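Home and Shared-Workshop Robotics
Handout 8: Wrist camera and simulated rooms for the Kurnora arm

Covers the simulation half of the Kurnora build. The mechanical half (base plate, joint housings, cable run) is in the earlier handouts and is assumed complete. You will need a working copy of the Lisine simulator and the arm model from the course folder.

1. What the simulator is for

The Kurnora arm is built on a bench at home or in the shared workshop, and most groups get only short periods with a powered arm. Camera placement, gripper opening and reach can all be settled in simulation first. Motor heating, backlash in the printed gears and stretch in the belts cannot, as the model leaves them out. Treat any result that depends on them as untested.

2. Loading the arm

Load the arm model into an empty world before adding a room. Check three things.

Joint directions. Send a small positive command to each joint in turn and compare with the drawing in Handout 2. A reversed joint is corrected in the model file. Do not correct it in the control code, or the real arm will inherit the error.

Units. The model is in metres and radians. The Ulance servo library works in degrees. Conversion is done once, in the driver layer.

Gripper. The two fingers are driven by one command. Zero is closed. If the fingers cross or pass through each other, the travel limits were not read in.

3. The wrist camera

The camera is fixed to the wrist link and looks forward past the fingers. Its pose is given as an offset and a rotation from that link. The rotation is the usual source of trouble: the simulator takes the camera's forward axis as negative z, and the arm model takes the tool axis as positive z. Omitting the half turn gives a view back along the forearm.

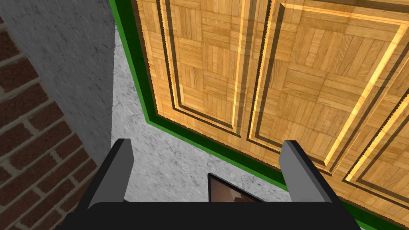 Textures in the simulated room are picked at random each time the world is reset, so that anything trained on the views does not come to depend on one wall or one floor. The picker pays no attention to whether a material suits its surface. Brick, grey marble, parquet-style wood and a plain green trim can all turn up in one view, and a recognition step that relies on colour alone should be expected to fail. The parts to check are the ones that belong to the arm: the black palm should lie along the bottom of the view, with both fingers standing up from it and a clear gap between them when the gripper is open. The serrated line along the border of the wood is the kind of rendering fault to ignore when judging camera pose. If it upsets an edge detector, raise the sampling setting and render again.

Record the random seed with every saved view. The worked solution uses seed 429. Without the seed a view cannot be reproduced and will not be accepted in the write-up.

4. Transfer to the bench

Fit the camera to the printed Somogyi bracket and tighten both screws before calibrating. Repeat the palm and finger check with the real camera. A small sideways shift is normal and is taken up in the calibration file. A tilt is a bracket fault and must be corrected by hand.

Keep the servo supply off during this check. Move the arm by hand, one joint at a time, and watch the camera cable at the wrist. It should form a loose loop at both ends of travel.

5. Work to hand in

(a) The camera offset and rotation, with units.
(b) Two simulated views with the gripper open, from different seeds.
(c) One view from the real camera in the same arm pose.
(d) A short note on any difference between (b) and (c) that is not due to texture or lighting.

Reading for the next session: Handout 9, sections on grasp approach and finger pads.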